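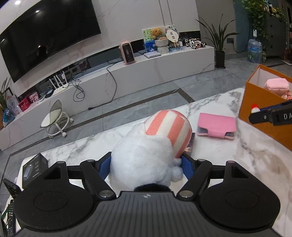 About us

Povex is a small research company based in Gotdale. We work on one problem: teaching robot arms to handle ordinary household things by learning from people.

Our method uses hand-held grippers. A person carries a pair of them into a home and does a job with them — picking up a soft toy, putting things in a box, clearing a table. A camera on the gripper records what the fingers meet. We train on those recordings, and no robot has to be present while they are made.

The company grew out of the Lauritsen workshop, where we built our first grippers. We moved to our present rooms in March and still make our own finger pads there.

Our main result so far concerns soft objects. We trained one model on 1000 recordings made at a single test bench and another on 358 recordings made in 58 homes. The second model did better at picking up soft toys in rooms it had not met before, even with far less to learn from. It was no better with hard objects such as cups, and we are still working out why.

We now run 2 projects. Sesteo looks at tasks that need both hands. The other, which has no name yet, looks at how hard a gripper should squeeze.

We publish our methods in full, including the runs that failed. Homes that take part can ask for their recordings to be deleted at any time.

Page last updated March 6, 2019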